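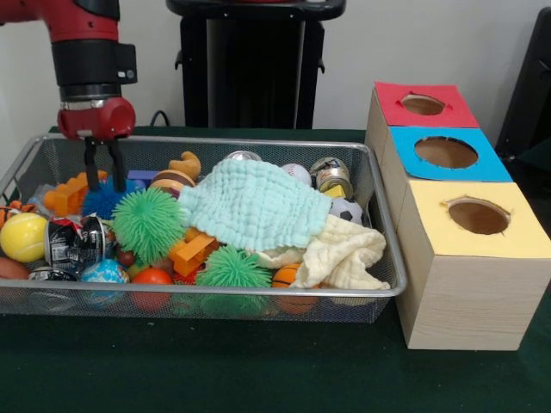 收到上一期报告以后,Economou 来信问,河乌既然整年都留在同一条河上,为什么我们的调查在冬天也要继续做,能不能把这部分经费移到繁殖季节。我们觉得这个问题应该先回答,所以把它放在本期报告的最前面。

冬天的调查给我们的是领地的情况。白喉河乌从冬末就开始唱歌,雄鸟和雌鸟都唱,声音可以盖过水声。到了筑巢的时候,大部分领地的边界已经定下来了,那时再去看,只能知道哪里有巢,很难知道哪一段河曾经有鸟、后来又空了。Lisik 河上游有一段正是这样:冬天常常见到一只成鸟站在石头上,到了春天却没有配对的迹象。如果没有冬天的记录,这一段在表格里会被写成“无河乌”。因此我们请求保留冬季部分,但是同意减少去的次数,具体办法写在本报告后面的“经费”一节。

项目名称:Gondent 河乌巢址与水质调查
地区:Drotirlow 谷地,Lisik 河及其支流
报告种类:中期进展报告
提交给:Economou

一、本期完成的工作

本期我们完成了三段河道的步行调查,这三段是:水坝以下的宽河段、村子旁边的石滩段,以及树林里的支流。每一段都从下游向上游走,速度要慢,遇到鸟在前面飞,就在笔记本上画一个箭头,表示它飞到哪里为止。河乌被人赶着向前飞,到了自己领地的尽头,一般会转身从人的头顶或者旁边飞回去。这个转身的地方对我们很有用,地图上的边界大部分是这样画出来的。

到本期结束,一共得到106条有效记录。无效的记录没有算进去,主要是下大雨时只听到叫声、不能确定位置的那些。记录里面包括觅食、唱歌、带巢材、带食物和清理粪囊几种行为,每条都有位置和水位。水位是用桥墩上的标尺读的。支流没有标尺,只能写“低”“中”“高”,这一点在分析的时候要小心,不能和主河的数字直接放在一起。

巢箱方面,计划中的16个已经全部装好,都固定在桥下或者挡土墙的排水口旁边。安装的高度比原来的设计高了一些。原来的设计是按照夏天的水位算的,我们在冬天看到洪水留下的草挂在桥墩上,位置比预计的高,就请施工的人把支架向上移。木料没有换,还是未刷漆的落叶松木板,开口朝向水面。
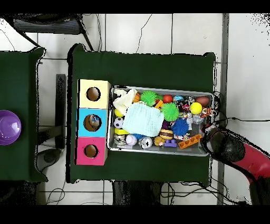
本页最后修改:3月

二、巢的情况

带巢材的行为在石滩段出现得最早。鸟从湿的石头上拔苔藓,先在水里浸一下,再飞到巢的位置。外层是苔藓,做成一个圆顶,入口向下斜,里面垫干的草叶和落叶。树林支流比较晚,我们认为和那里早上结冰有关系,但是现在的材料还不够证明。

巢箱有鸟使用,也有自然的巢,在瀑布后面的石缝里。我们不打算在本期比较两种巢的成功率,等幼鸟离巢以后再一起计算比较合适。有一个巢箱里发现了灰鹡鸰的巢材,我们没有拿走,在表格里另外写了一行。

检查巢箱时遵守以下的规则:
孵卵初期不靠近。
检查只在成鸟离开以后进行,用小镜子和手电,不用手摸。
下雨或者水位上涨的时候不检查。
在远处观察,每次最多两小时,看完以后从下游一侧离开。

最后一条是本期新加的。以前我们从上游一侧离开,有时候会把正在觅食的鸟赶到邻居的领地里,引起追赶。改了以后,这种情况在记录里少了。

三、水中食物的取样

河乌主要吃水生昆虫的幼虫,特别是石蛾和蜉蝣,也吃小的甲壳动物,有时候吃小鱼。为了知道每一段河里有多少食物,我们用踢网法取样:站在网的上游,用脚翻动河底的石头,让水把虫子带进网里。样品在岸上的白盘子里分开,认到科,然后放回河里,只有不能确定的才留下来。

初步的结果是,石滩段的石蛾幼虫最多,水坝以下的宽河段蠓类幼虫比较多,蜉蝣少。这和鸟的分布大致一样,宽河段的领地比较长,一对鸟要管更远的河道才够吃。不过水坝放水的时间会影响取样,我们有一次到的时候刚刚放过水,石头上面很干净,那次的样品不放在比较里。以后会先向水坝的管理方问清楚放水的时间。

支流的水偏酸,针叶林下面尤其明显。别的地方已经有人研究过,酸性的河水里钙少,虫子的种类也少,河乌产卵会晚,蛋壳也可能薄。我们没有条件测量蛋壳,只能记录产卵的早晚。如果 Economou 有兴趣,下一期可以讨论是否增加水中钙的测定,费用需要另外计算。 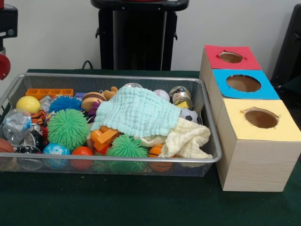 图3 带圆孔的纸盒和装着玩具的金属网篮

四、遇到的困难

第一个困难是桥。谷地里有两座桥正在等待维修,桥的主人不同意在维修之前安装任何东西。原来计划给这两座桥的巢箱,现在装在了附近的挡土墙上。位置不算理想,早上有人带狗从那里下水。我们和桥的主人约定,维修开始以前互相通知;如果桥下已经有鸟筑巢,维修要等幼鸟离巢以后才开始。这个约定目前是口头的,我们正在请对方写成文字。

第二个困难是水的声音。宽河段放水时,河乌的歌声很难听清楚,录音设备里几乎只有水声。我们试过把录音设备放在离岸更远的墙后面,好了一点,可是支流上传来的叫声又收不到了。现在的做法是放水时不录音,只用眼睛看。这样在时间上会有空缺,表格里已经标出来。

第三个是标记的问题。本来计划给成鸟戴彩色脚环,这样可以知道冬天站在石头上的那只鸟,春天是不是到别处配对了。环志许可的申请已经交上去,还没有得到答复。在得到许可以前,我们没有捉过任何一只鸟。上一期报告里写“下一期开始戴环”,这个时间写得太早,在这里更正。

五、经费

本期的支出在预算以内。木料和支架用得比预算少,交通用得比预算多,主要是支流那边的路冬天封了一段,要从另一边绕过去。我们请求把木料项下剩余的钱转到交通项下,总数不变。详细的账目在附表里。

关于冬季调查,我们建议这样调整:石滩段和支流保持原来的次数,宽河段减少一半。宽河段视野开阔,一次能看清楚的河道比较长,减少以后损失的材料应该不多。节省下来的部分用于购买新的踢网,旧的网底已经补过,小的虫子会从补的地方漏出去。

六、下一期的计划

继续记录喂食和幼鸟离巢的时间。河乌的幼鸟还不会飞得很好的时候就可以潜水,离开巢以后常常分散在岸边的树根下面,所以那几天的调查要走得更慢,两岸都要看。许多领地会有第二窝,用的可能还是同一个巢,巢箱在两窝之间不清理,繁殖季节全部结束以后才清理。

请 Economou 对以下事项给予答复:经费在项目之间转移是否同意,宽河段冬季次数减少是否同意,水中钙的测定是否列入讨论。交通费的票据原件保存在 Gondent 的办公室,需要时可以寄出复印件。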